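Ticket: Drawer unit will not stay shut, creeps open on level table
Product: Odura single-drawer tabletop unit, gloss cream
Site: Numcombe, food prep room
Priority: Low
Status: Resolved 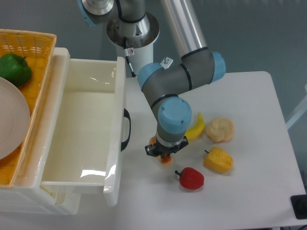
Fault as reported

The drawer closes fully under hand pressure and then drifts out again. Travel after release varies from a finger's width to nearly half the runner length. It happens with the drawer empty and with food in it. Staff have been pushing it shut with a hip while carrying trays, so the front panel has also started to sit slightly proud on one side.

The unit is used for dry bakery items and wrapped snacks. The basket normally lives on top of it.

Checks carried out

1. Level. Spirit level placed on the table top, front to back and side to side. Both readings central. Level then placed on top of the unit itself. Bubble off centre, falling towards the drawer front. The table is therefore fine and the unit is leaning.

2. Feet. Unit emptied and turned on its back. Four screw-in feet fitted. Both rear feet had been wound out further than the front pair. One rear foot had lost its rubber pad and was resting on bare thread.

3. Runners. Drawer removed by lifting the front and drawing it clear of the stops. Crumbs and sugar packed into the rear third of both runners. The left runner had a small dent near the back, not enough to foul the roller.

4. Catch. The unit uses a push-fit plastic catch on the back panel. The catch was present, but the tongue was worn round at the tip and no longer gripped the drawer.

5. Load. Drawer weighed full on the kitchen scale at 2,000 g. The label inside the carcass gives no limit. Kalinowski, who supplied the unit, confirmed by email that this load is acceptable.

Cause

Two faults acting together. The forward lean lets the drawer roll, and the worn catch does nothing to hold it. Correcting the level alone reduced the drift but a knock on the table still set it moving.

Work done

Runners brushed out, wiped with a damp cloth and dried. No oil applied; the supplier's sheet says to run them dry.

Missing foot pad replaced with one from the Bultell spares box. Rear feet wound in until the level read true on top of the unit, then locked with the nuts.

Catch replaced. The new part is handed, and the first attempt was fitted upside down, which stopped the drawer closing at all. Arrow on the catch must point up. Screws to be hand tight only, as the back panel is thin.

Front panel slackened, squared up and retightened.

Test

Drawer opened and closed 200 times, half of them loaded. No drift. Table knocked by hand at each corner with the drawer shut: no movement. Left overnight with the full load and checked at 9 the next morning, still shut.

Follow-up

Runners to be brushed out every 90 days. Added to the cleaning sheet for the room.

Dent in the left runner left as found. If the drawer begins to stick at the back, reopen this ticket and order a runner pair, not a single.

One spare catch taped inside the carcass, behind the drawer.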